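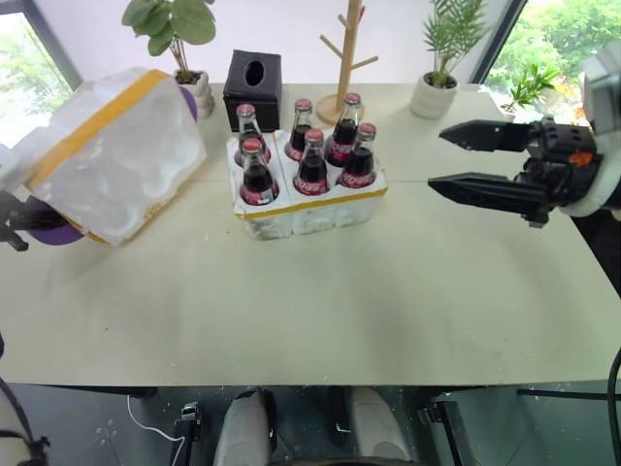 Sechs Glasflaschen Cola im Styroporhalter, auf weißem Tisch.

Neues vom Sommerfest: Wer bringt was mit?

Ihr Lieben, der Juni rückt näher, und damit auch unser Hoffest in der Flamthorpe-Siedlung, auf das ich mich (ihr kennt mich ja) schon seit den Osterferien freue. Im letzten Jahr saßen wir bis in die Nacht unter den Kastanien, die Kinder wollten nicht ins Bett, und Santosh Pathak hat mit seinem Linsencurry sogar die überzeugten Bratwurstfreunde aus Haus 7 herumgekriegt. Er kocht wieder, und diesmal gleich 2 große Töpfe, einen davon ganz mild.

Vilja Harju führt die Liste für das Buffet. Sie hängt im Waschkeller neben der Tür, und bisher stehen darauf erstaunlich viele Nudelsalate! Was noch fehlt, sind Brot, etwas Grünes und vor allem Kuchen, gern auch einer ohne Nüsse. Geschirr bringt bitte jede Familie selbst mit, am besten mit Namen auf einem Stück Klebeband, denn bei mir im Schrank wohnen noch immer drei fremde Kuchengabeln vom vorigen Mal.

Bei den Getränken machen wir es wie gehabt: Wasser, Saft und Limonade kaufen wir gemeinsam ein, dafür sind 89 Euro in der Hofkasse. Wein und Bier bringt mit, wer mag. Leere Glasflaschen kommen am Ende bitte zurück in die Kästen und nicht in die Hecke. Kühltaschen könnten wir noch gut gebrauchen, sprecht einfach Marthinus Baloyi an, er sammelt sie am Vormittag ein.

Aufgebaut wird ab 14 Uhr, los geht es um 16 Uhr. Für die Musik suchen wir noch jemanden mit einem langen Verlängerungskabel, das alte hat den Winter nicht überstanden. Und falls es regnet, rücken wir eben alle im Fahrradschuppen zusammen, das war vor ein paar Jahren auch sehr gemütlich.

Herzliche Grüße aus dem zweiten Stock
Eure Delyth Ifans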